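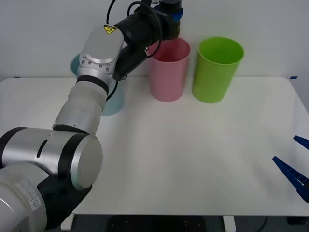

Small bottles are the hardest thing in my house to store. They fall over, they roll to the back of a drawer, and when one leaks it takes the drawer liner with it. I have tried a spice rack (too shallow), a shoe box with cardboard dividers (fine until the first leak) and a tray from Drollo with round recesses that fit exactly none of the bottles I own. What I use now is plastic drinking cups, one bottle to a cup. A tall cup stood upright, like the pink one in the middle of the row, has enough wall to keep a narrow bottle from tipping all the way over, and the slight taper toward the base keeps the bottom of the bottle from sliding far.

The requirements I started with were short. The holder must contain a leak, it must go in the dishwasher, and I must be able to tell from standing height which holder is which. Glass jars meet the first two. They also weigh too much for the upper shelf, which is a Gundatley bracket shelf and has a sag in it already.

Dimensions matter more than material. The inside diameter at the bottom of the cup should be larger than the bottle by a finger's width on one side. Less than that and you can't get hold of the bottle to lift it out. More than that and the bottle leans, the cap ends up against the rim, and you knock it every time you reach past. Height should put the cap somewhere between the middle of the cup and the rim. A cap that stands well above the rim makes the whole assembly top-heavy, and a cap sunk near the bottom means tipping the cup to get at it.

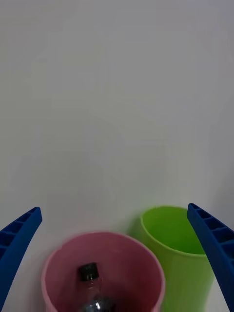
Issue 9

I number these posts the way Parvaneh Alipour numbered her shop newsletter, and this is the ninth on storage. The earlier ones covered the pantry door, the hall closet and the long argument about hooks. There are 539 words in my draft on labels alone, and I will spare you most of them.

The short version on labels is that color does the job. Pink is for anything that gets used every day. Lime green is for refills and things waiting to be opened. Light blue is for liquids that stain, so soy sauce, vanilla, the walnut ink and the brown shoe dye all go there (not in the same cup, obviously). I wrote this on an index card in October and taped it inside the cabinet door. The card has since come down and I have not needed to put it back.

Clear bottles are worth the trouble of decanting. With a clear bottle and a dark liquid the level can be read from across the room. With an opaque bottle you shake it and guess. I buy the plain ones with a black screw cap and tighten each cap over the sink before the bottle goes back in its cup. Caps with a flip top leak sooner or later – I have had two fail on the same shelf, and one of them was the shoe dye.

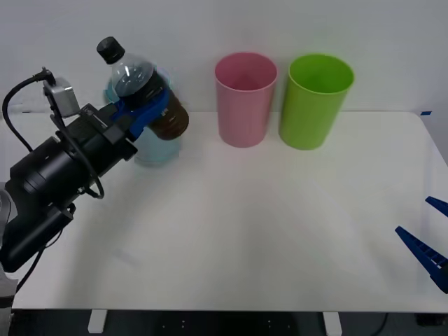
The stain cups get one extra rule, and that is the direction of travel. The bottle goes straight down into the cup and comes straight up out of it. If you bring it in at an angle the base catches the rim, the cup goes over, and any drip on the outside of the bottle is now on the shelf. Put the cup down on a flat surface first, bottle second. I used to hold the cup in one hand and drop the bottle in with the other, which works until the phone rings.

Cleaning is on Sunday. Take the bottles out, wipe each one from the shoulder down, run the cups through the top rack, and put everything back in the same order. A ring of residue in the bottom of a cup tells you that bottle has a slow leak. Replace the cap before you replace the bottle. Most of the time it's the thread of the cap that has gone, and spare caps are cheap.

Two notes on buying. The Nasau cups are slightly wider at the rim and nest badly, so they take up more room when empty. The Quintero ones nest well but stick together if you stack them damp, and getting them apart cracked one of mine. I would still take the Quintero. Dry them first.

For the shelf itself, leave a gap between cups that you can get two fingers into. I measured mine and then stopped measuring, as the cups wander a little during the week anyway. Tallest at the back, stain cups nearest the sink. The next post will be on the drawer the bottles used to be in, which currently holds batteries and a great deal of string.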